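4.2 What people said about bare walls

I'll admit I expected the wall question to be the dull one. We asked all 313 householders in Flirnton and Dradport how they felt about leaving blockwork unplastered in the kitchen, and they had loads to say! Flirnton people mostly liked it (one called it "honest as a barn"), while in Dradport, where the older terraces are plastered throughout, it got called cold, unfinished and, 7 times, "like a garage". Khurana's survey form only left two lines for this answer, so plenty of them carried on over the back.

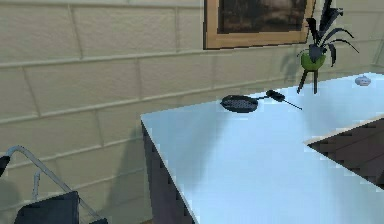

Figure 3. Rendered kitchen interior with pale beige block wall, framed picture and potted plant.

What softened people was having something on the wall or near it. Of the 2,547 comments I coded, 130 brought up pictures or plants without any prompting from us, and those comments were a good deal kinder about the blocks themselves. I'd be careful with that, though – people who hang pictures may just like their kitchens more to begin with. The Skoseris scale doesn't separate the two, and I come back to this in section 5.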